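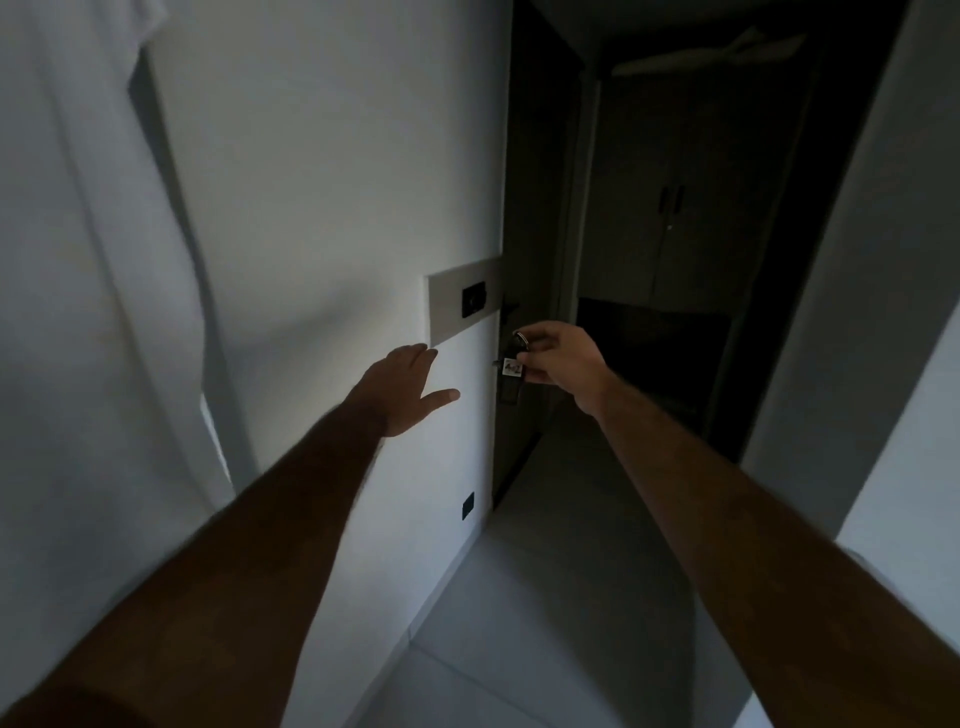
Progress report to Custico: household chore trials, third period

What we said we would do

You paid for us to find out whether the Durkia arm, on its wheeled base, can take over the small jobs in a furnished rental between guests. The plan had 20 chores on it. By the end of this period we were supposed to have all of them tried on the machine and most of them working without help. We have tried 14. I would call five of them working, and I'd want to be in the room for two of those.

The last report was more cheerful than this one. It leaned on the supplier's own numbers, and I should have pushed back on them at the time.

What works

Wiping a clear table. Carrying a folded towel from one room to the next, if the doors are open. Picking shoes off a tiled floor. Putting a cup in a sink. Closing a drawer that somebody else opened. On a good day the table takes the arm six minutes. A cleaner is done before the base has finished turning around.

What doesn't

Anything thin, anything hanging and anything that has to go into a slot. Bed sheets are hopeless and I suggest we stop spending money on them. Plastic bags are nearly as bad. The arm can hold a bag but it can't open one.

Then there are keys. Pramov's sales sheet lists "room entry and key handling" as a finished skill. In our test it was a stiff card, held flat, pushed into a bench fixture under bright lights. Real rentals have a ring, a tag that swings from the ring, a dim hallway and a holder on the wall beside the door. People manage it with one hand and barely look.

We ran the tag job 100 times on the arm. It got the tag seated 32 times. Most of the misses were the tag turning on the ring just as the arm got close, after which the arm went on pushing as if nothing had changed. Dropped rings ended the run every time, because the arm can't get a ring up off tile. We also tried gluing the tag to a rigid handle. That got it up to 35 good tries in a later batch of the same size, which hardly pays for the glue, and no owner is going to swap out their key tags to suit a machine.

I asked Pramov what the "finished" claim was based on. They sent the same video they sent in October.

How people do it

We have started looking much harder at hands. The idea, which came from Motaung's team, is to watch the chore from the worker's own point of view and note what both hands are up to. With the tag it is not obvious why there should be two. One hand has the ring. The other may be open on the wall plate. My guess is that touching the plate helps a person judge where the slot is in poor light, but it is a guess, and I don't want it turning up in a brochure as a result. 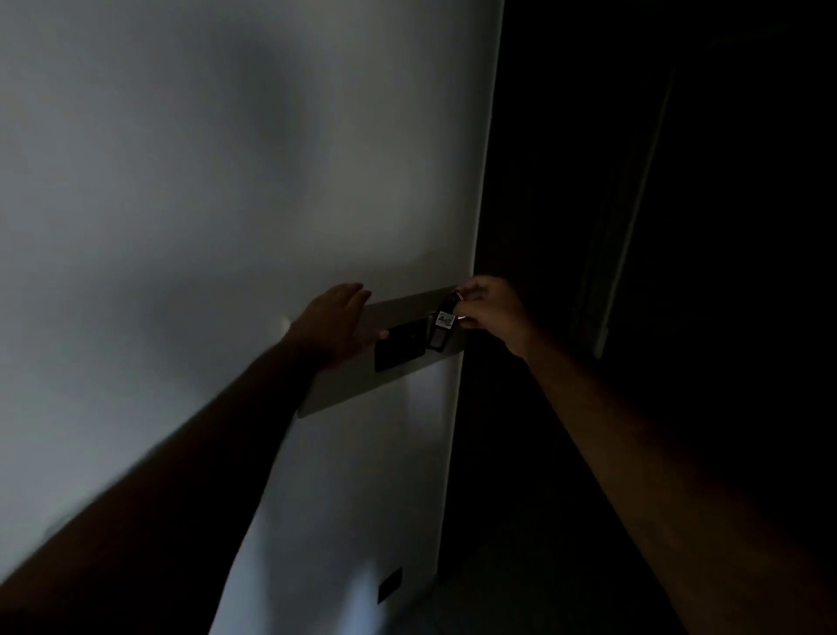
Key tag no. 42 at the wall holder. Left hand on the plate, right hand on the ring.

If the guess is right, it is bad news for the budget. The Durkia unit has one arm. A second one means a wider base, and the base already scrapes the skirting in narrow passages. Motaung thinks a touch sensor on the wrist could stand in for the other hand. I would like to see that done once before we order parts.

Money and time

Spending is on plan. The schedule is not. We lost most of two weeks to a base that would not hold a charge, and Durkia's repair desk answers email when it feels like it.

What we want to do next

Drop sheets and plastic bags from the list.
Keep the key job, but only in real hallways with the lights as we find them.
Time a cleaner on every chore we report, so your board sees both numbers side by side.
Hold off on the second arm until the wrist sensor has had a fair test.

You asked for a plain answer on whether this could go into your rentals next year. No. I would put it in a building with wide halls, no loose fabric and staff on site, and then I would have to ask what the staff were waiting for. I can go over the run logs with you whenever it suits. The failed runs are more useful than the good ones and I would start there.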